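Opinion

Let the people who do the job hold the controls

Lizelle Mofokeng

I have spent most of this year at Sitwood, a contract lab on the edge of Lollness, where we are trying to get a robot arm to do the dull end of the bench work. Powders into flasks, funnels on and off, tubes in and out of racks. The robot learns by being shown. A person drives the arm through a job many times over, the software stores every run, and a model is trained on the lot. I was hired to run the showing. My view after doing it for a while is that we put far too much thought into the model and far too little into who is doing the showing, and that most places starting out with this will make the same mistake.

When we began, the demonstrations were done by whoever was free in the software office. That seemed sensible. They knew the system, they could restart it when it hung, and their time was already on the project's budget. The bench staff were busy and paid for by somebody else. So for the first few weeks the arm was taught lab work by people who had last handled a flask at school.

They were good at driving, and quick with it. Their runs looked tidy on the screen, and the arm trained on them could do a passable copy. Then Tumaini Lukumay came down from the synthesis lab one Friday to see how we were getting on, watched four or five runs, and asked why it was carrying the funnel in at such a slant. We said it worked. She said it would work until the powder was damp. She asked why it didn't wait for the last of the powder to drop before lifting the funnel away. We had no answer to that one. The drivers had not waited, so the arm did not wait.

I think of that visit as the point where I changed my mind. Everything she complained about was in the data because we had put it there. The machine had not misunderstood anything. It had been taught by people who didn't know what mattered in the job, and it had learned what they taught.

After that I asked for bench staff to do the driving, and the argument about money started. I will set out the case against me fairly, as it was put to me by Jelle Hendriks, who looks after the project's costs and is no fool. A trained chemist costs a good deal more per hour than a student. The chemist has to learn the controls, and for the first couple of days is worse than the student. While she sits with us, her own bench stands idle. And a demonstration is only an example. If you have enough of them, he said, the odd bad habit gets lost in the crowd.

The first three points are true. The fourth I don't accept. A bad habit is lost in the crowd only if the crowd doesn't share it. Our student drivers had all been shown the job by the same software engineer, and they all slanted the funnel. When I counted up, we had 2,718 stored runs, and I could not find a batch among them that Tumaini would have passed. More of the same would have made the arm more sure of itself.

We then collected 200 runs from two people, Tumaini and Hamisi Simiyu, who has weighed out solids for a living for 19 years. The arm trained on those was slower. It was also the first version that the synthesis lab was willing to have near anything they cared about. I don't offer that as a proper trial. We changed the lighting in the same month, and the software moved on as well. But I know which set of runs I would keep if the disk filled up.

There is a fair question about method here too. We have two ways of showing the arm a job. One is to take hold of it and move it by hand, with the motors slack. The other is to sit at a desk with a pair of hand controllers and drive it from there. The engineers like the second, because it keeps the operator's hands and sleeves out of the camera view and the recordings come out clean. The bench staff, nearly all of them, like the first. Hamisi says that with his hand on the arm he can tell when the funnel has met the neck of the flask, and that at the desk he is guessing from a picture.

I used to think this was a matter of taste. Now I think the choice should depend on the step. For getting across the bench and picking up a rack, the desk is fine, and a lot less tiring. For anything that ends in contact, glass on glass especially, I would go by hand whenever the set-up allows it, and put up with the mess in the recordings. A firm called Tanabe came in to sell us a better pair of controllers with some force feedback in them. They were pleasant to use. They were also dear, and Hamisi said they felt like stirring porridge through a wall. We didn't buy them.

What about the people? This is the part that gets left out of most articles on the subject, which tend to be written by people who sell arms. When I ask a chemist to come and show the machine her job, she knows quite well what she is being asked. Beryl Lockwood, who has run the glassware stores since before I was born, asked me outright whether she was training her replacement. I told her I didn't think so, that the arm would take the repeat weighings that no one wants and leave the rest. I believed it and I still do. But I couldn't promise, and she knew that I couldn't.

So I think two things should be settled before anyone picks up a controller. The first is pay. Showing a robot a task is skilled work. It takes patience, it makes your shoulders ache, and what you produce goes on earning for the firm long after you have gone back upstairs. It ought to carry a rate of its own, on top of the normal wage. We got a small supplement agreed in June, and I would call it a start. The second is a name on the work. Every run we keep now is logged to the person who gave it, if they want that, and they can ask for a run to be taken out. Tumaini has had 11 of hers removed because she was tired that afternoon and didn't like how she had handled the scoop. Jelle winced. I thought it was the best bit of quality control we had seen all year. 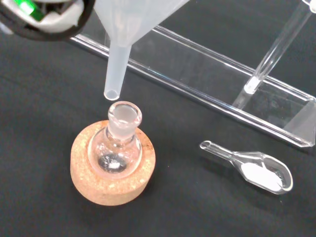 How many times does a person need to show a robot a job before it can be left to get on with it?

It depends on how much the job varies from one go to the next. If every object starts in the same place, a few dozen good runs may do. If the glassware moves about, the lighting changes and the powder behaves differently from batch to batch, plan for hundreds, and keep a person close by for longer than you expect to.

That question comes up at every visit, and I notice that visitors rarely ask the other one, which is who gave the runs. A manager from Detalmont came round last month, thinking of setting up something similar for their own sample room. He wanted to know the cost of the arm, the floor space and the number of runs. I gave him all three. Then I told him to go back and find the person in his sample room whom everyone else goes to when something is stuck or spilt, and to work out how he would free up that person for a month. He wrote down the floor space.

I don't want to overstate this. There are jobs where it hardly matters who drives. Moving boxes from a shelf to a trolley, I would happily hand to the students, who are cheaper and get less bored. And bench staff pick up bad habits as well. Hamisi taps the funnel with one finger at the end of every pour, and we had a long and rather cross discussion about whether the arm should learn to tap. (It has. I was against it.)

But where the work takes judgement, even the small sort that goes into getting a spoonful of powder down a narrow neck, the people with the judgement should be the ones doing the showing. They should be asked early, paid for it, and listened to when they say that a run is no good. We are due to start on filtration next, and this time the rota was drawn up with the synthesis lab before the software office had seen it. Beryl is down for the mornings.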